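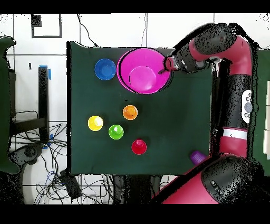

One reader wrote in to ask why a nested set of bowls always seems to lose its middle size first, and whether potters in the old days had the same trouble. I love this question, and it's as good a way as any into the nesting bowl, so let me start there. The middle one gets used the most (salad, batter, popcorn), so it gets dropped the most. Old sets that turn up at sales around Warnmont very often have a big bowl, a little bowl and a gap between them.

Nesting bowls

A nesting bowl is a bowl made to sit inside a larger one of the same shape. A group of them is called a nest, a set or, in my family, "the stack." Makers have turned them out in clay, wood, glass, enameled metal and, later on, plastic. The shape hardly changes: a wide mouth, sloping sides, and a foot narrow enough to drop down into the next bowl without jamming.

How they are sized

There are two ways to do it. Some makers go by the width of the rim and some by how much the bowl holds, and you can't mix the two, as I found out when I tried to fill out my Ornberg set with a Skirach bowl. It went in fine. It did not come out again until I had stood the outer bowl in hot water and put ice in the inner one (a trick worth knowing!).

The Skirach pottery sold its bowls by number. A number 8 was the everyday mixing bowl and a number 20 was the one for bread dough, which I can barely lift when it's full. Ornberg went by color instead, one color to each size, and people who grew up with them still say "get me the yellow" when they mean the small one.

Collecting

The Salameh catalog is the book most collectors go by, and it lists 2616 patterns, counting changes of glaze. I own a tiny share of those and my shelves are full. Prices are all over the place. A complete early nest might bring $100 in Warnmont in February, when the sale rooms are quiet, and a good deal more in summer.

Look at the foot before you look at the glaze. Grinding marks there usually mean somebody took down a chip, and the bowl will sit a little low in its neighbor.

See also: mixing bowl, batter bowl, pudding basin

We use cookies to remember your settings. Accept | Manage

Last edited Jan 21, 2021 | Contact | Back to top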